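2023-04-20, bench notes, mostly money

Quotes are in for the spare finger sets and I'm pleasantly surprised! Siden want 109 a pair with the mounting blocks included, Zarex are cheaper but won't ship until December (no use to us at all). I'd go with Siden and order 5 pairs, so we stop robbing one gripper to fix the other. Ask whether they do the soft pads on their own – we get through those far faster than the black fins.

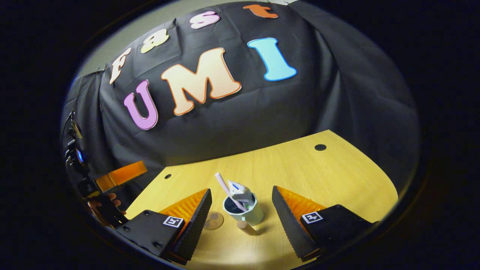
Cup table with the Fast UMI backdrop up, both hand-helds out.

Still to price: a second table the same as this one, and more black cloth. Hutchins sell it by the roll, 50 a roll, and I'd like one that hasn't been folded in a drawer, the creases drive me mad. Foam letters can stay as they are, no money going there.

Grundomik rang back about the arm. Lovely people, but the total with the stand is 1961 and that's before the controller, so I've parked it until we know what's left. The hand-helds are doing us fine for now and I'd sooner have a third one of those (plus a charger that isn't shared with the drill!).

Ask Siden about carriage before sending the order.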